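Utholm Automation Help Exchange
Safety and Fault Reports

Arm stopped short of programmed height inside clear enclosure and did not report a fault

Posted Thu 9 April by Jidach Training Workshop

Our workshop operates a small tabletop robot arm for instruction in basic pick-and-place work. The arm reaches down into a low enclosure of clear panels and handles ordinary kitchen items. The controller is a Voltbridge unit, and the task program was written by our own staff. We are requesting guidance on a fault that we have not been able to explain and that we consider a safety matter.

During a routine session the arm was instructed to descend over a block, close the gripper, lift, and move to the right. It descended and then stopped above its programmed height. The status display continued to read "Running." No alarm was raised and no fault code was recorded. The operator waited, concluded that the program had ended, and reached over the front panel to move the pot. While the operator's hand was inside the enclosure, the arm resumed its descent and completed the lift. The operator withdrew in time and was not injured.

The same stop has since occurred on 2 further occasions, in each case with all persons standing clear. The log for the most recent stop contains 667 lines and shows nothing other than normal position reports until the motion resumes. The items used are a stainless steel pot with wire loop handles, a spoon, a flat silver-gray piece with a two-tone block at its end, and a yellow-green vegetable shape. 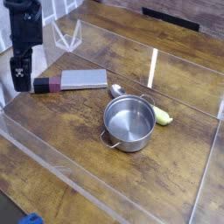
Page last changed: Thursday, replies added

The arm was returned to its home position after each event and passed its startup check. Power was cycled between sessions. The program has not been edited since November, and the gripper pads were replaced at that time. We have not changed the speed or force settings.

We would be grateful for advice on three points. First, what condition would allow the arm to pause and resume without a fault code? Second, may we continue to use the equipment while the cause is being found? Third, is a low clear enclosure of this type accepted as a guard?

Reply from Delacroix Equipment Safety Office

The second point should be settled before the others. The equipment should be taken out of use until the cause is known. An arm that can resume without warning must be treated as energized and moving at all times, whatever the display indicates. Please disconnect power at the supply, lock the disconnect in the off position, and attach a tag stating the reason.

With regard to the first point, the behavior you report is consistent with a program that is waiting for a condition to be met. Many task programs contain a wait step placed before the gripper closes. If the step has no time limit, the arm will hold its position for as long as the condition remains unmet, and it will continue as soon as the condition is satisfied. The controller regards this as normal operation and therefore records no fault. If your program takes an input from a sensor that watches the enclosure, a hand or a moved item could be enough to satisfy the condition. Polished steel should also be considered, as reflections from a pot or spoon can disturb some optical sensors.

We recommend the following:

Print the program and mark every wait step.
Assign a time limit to each one. On expiry, the program should stop in a fault state that requires a deliberate reset.
Add a separate status message for waiting, so that the display does not read "Running" while the arm is still.
Record the state of each input in the log together with the position reports.
Repeat the task with the steel items removed, then return them one at a time.

Testing should be carried out at reduced speed, with one person at the emergency stop and all others outside the reach of the arm.

On the third point, a panel that a person can reach over is not a guard. It may keep items on the work surface, but it offers no protection to the hands. Access should be controlled by an interlocked barrier, a light curtain, or another device that stops motion and prevents an automatic restart. The choice should follow from a written risk assessment for your own installation.

Finally, the event should be entered in your incident record even though no injury occurred.

Reply from benchline_1974

Check the cable. We had an arm that stopped halfway and it was a loose connector at the wrist. Reseat everything and it should be fine.

Reply from Utholm Technical Desk

The connector suggested above is worth inspecting with the power locked off. A loose connection may produce intermittent stops, although on many controllers a lost joint signal would raise a fault. Reseating the cables should not be taken as grounds for returning the arm to service. The wait steps and the restart behavior must still be reviewed.

We also suggest examining the settings changed when the gripper pads were replaced. If the new pads differ in thickness, the closed-position reading may fall outside the range the program expects. This would not by itself explain a stop during descent, unless the program checks the gripper before completing the move. The order of those steps can be confirmed from the printed program.

Please post the relevant section of the program and the log entries immediately before and after the pause. Network addresses and passwords should be removed before posting.

Contact the Utholm Help Exchange | Copyright Utholm Help Exchange. All rights reserved. | Back to top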